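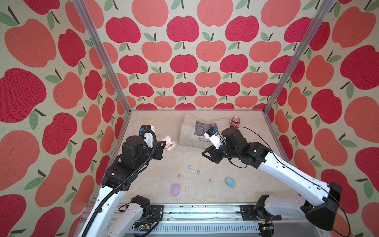
The choice of wallpaper for a small room is commonly treated as a question of colour alone, and I wish to set out why, in my own experience, the size and layout of the pattern deserve at least equal attention. I have recently completed the papering of the back bedroom and the passage outside it, and the notes I kept may be of use to readers with rooms of a similar kind. Fruit patterns are a sound starting point for the discussion. Where apples in crimson and coral are set in rows on a speckled cream ground, the rows are plain to the eye, and they look very large on a wall seen at a slant and much smaller on the wall facing the viewer. The same will occur in any narrow room. A sample held flat under a shop light gives very little warning of it.

The back bedroom was first measured in August of last year. The walls are old and no two of them meet squarely. It was therefore decided that any paper with strict horizontal rows would need to be hung from a level line drawn on the plaster, and not from the ceiling, which falls noticeably towards the window. Readers who are unsure of their own ceilings are advised to check before ordering. A ceiling that slopes will be shown up at once by a row of fruit, leaves or birds, and the fault cannot be corrected once the paper has dried.

Three papers were considered. The first, sold under the name Ornen, was a pear and leaf design with a long repeat. It was attractive, but the waste at each drop would have been considerable in a room with a chimney breast. The second, Idico, was a plain stripe and was set aside for the reason given above: stripes are as hard on crooked corners as rows are on crooked ceilings. The third was Sarkine, a scattered quince on an off-white ground, and this was the paper finally ordered. The total cost, including paste and lining paper, came to 394 pounds. I had allowed rather less.

Preparation occupied the greater part of the work. The old paper was removed with warm water and a broad scraper. Beneath it were two earlier papers, one of them a brown trellis that I was almost sorry to lose, and a layer of green distemper which had to be washed off completely. New paper will not hold to distemper. The cracks above the door were filled and rubbed down, and the walls were then sized. Lining paper was hung crosswise and left for two days.

On the matter of pasting, the maker's instructions should be followed in preference to general advice, my own included. Sarkine is a paste-the-paper type and asks for a soaking time which I at first cut short. The first two lengths stretched on the wall and opened at the seam. They were taken down and replaced from the spare roll. The remaining lengths were left for the full time and gave no further trouble, apart from the one behind the radiator, where a narrow roller is essential.

The passage was papered separately with the remainder of an older order from Győri, a small dotted design which I have had in the cupboard under the stairs for longer than I care to state. It had yellowed slightly at the edges. I trimmed each side with a steel rule and a new blade, and the difference is not visible in the low light of the passage.

Several readers wrote after my previous entry to ask about bathrooms. I have no experience of papering a bathroom and would refer them to the makers. Others asked whether a patterned ceiling is advisable. In a room of this height I do not consider it so, though I accept that tastes differ.

The skirting boards remain to be painted. An off-white has been chosen, slightly darker than the ground of the paper, and a second coat will be needed near the window.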